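4.3 Laying out the table and recording your first examples

By now both arms should be bolted down, powered and talking to the Evolus recorder. If any of that is still outstanding, do go back to section 4.2 and finish it first, as the recorder will happily let you begin a session with one arm asleep and you'll only find out when you play it back.

This section takes you through the sorting task, which is the one we suggest everybody starts with. You guide the arms by hand, the recorder stores what they did and what the cameras saw, and later on the learning system works through all your examples and tries to find its own way of doing the same job. It can only learn from what you give it, so a calm afternoon spent here is worth a great deal (and it's rather pleasant work once you get into the swing of it!).

Before you begin

You will need the red tray and the green tray from the Clarnstead kit, the bag of practice blocks, a soft cloth, and a second person if you can find one. Working alone is perfectly possible, but it is slower, and you'll be getting up and down a good deal.

1. Wipe the tabletop with the dry cloth. Crumbs and fingerprints show up in the recordings far more than you'd expect.

2. Bring both arms to the rest position by holding the Home key on the recorder for 2 seconds. Wait for them to stop completely before you reach across.

3. Check the light ring at the base of each arm. Green means ready. If either ring is showing any other colour, turn to the table of lights in Appendix B.

4. Put the red tray towards the far edge of the table and the green tray closer to the middle. Leave both of them empty for now. They don't need to be perfectly square to the table, and in fact we'd rather you moved them a little between batches, as explained further down.
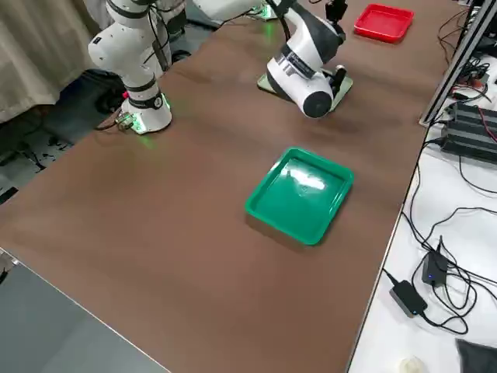 Figure 4.3. Both trays set out on the tabletop, before any blocks are added.

5. Look over the cables on the side desk. Loops lying on the desk are fine, but nothing should trail on to the tabletop or hang where an elbow might catch it.

CAUTION: Keep the finned metal box on the side desk uncovered. Please don't rest papers, cloths or your tea on top of it while the arms are powered.

Recording an example

6. Place four blocks in the green tray. Any four will do, and you should mix the shapes as you go along.

7. Press Record and wait for the beep. Anything you do before the beep is lost.

8. Take hold of the guiding handle and move the arm over the green tray, then close the gripper on a block, lift it well clear of the rim and carry it across to the red tray. Lower it in and let go gently. Try to move at the speed you would use to pass somebody a full cup.

9. Carry on until the green tray is empty, return the arm to rest, and press Stop.

10. Choose Keep or Discard. If you dropped a block and picked it up again neatly, choose Keep, and add the tag "recovered". Those examples are precious. If you bumped the table, stopped to chat or forgot which tray you were aiming for, choose Discard and think no more about it.

Note: Edin Golob, who wrote the first version of this task, used to save everything and sort it out afterwards. He now asks us to tell you that this took him most of January.

How many, and how varied

We suggest 125 kept examples before your first training run, and 300 before you start drawing any conclusions from the results. Spread them over several sittings. Tired people make jerky movements, and the arms will learn those just as faithfully as the good ones.

Between batches, shift each tray a hand's width or so, turn it slightly, and let a different person take the handle if there is one about. At Prostiria the staff take turns through the day, and Burgi Lüthi, who looks after the recordings there, keeps a paper sheet beside the recorder with the operator's initials and a word or two on where the trays stood. It sounds fussy, but you will be glad of such a sheet when one batch behaves oddly.

CAUTION: Never move a tray while an arm is in motion, even slowly. Press Stop, wait, and then reach in.

Finishing the session

11. Send both arms home and press Close Session. The recorder will copy your examples to the Szulc drive, and the progress bar may sit still for quite a while near the end. Leave it be.

12. Switch off the arms only when the recorder shows "Copied".

If the copy fails, see section 7.1, Lost and incomplete sessions.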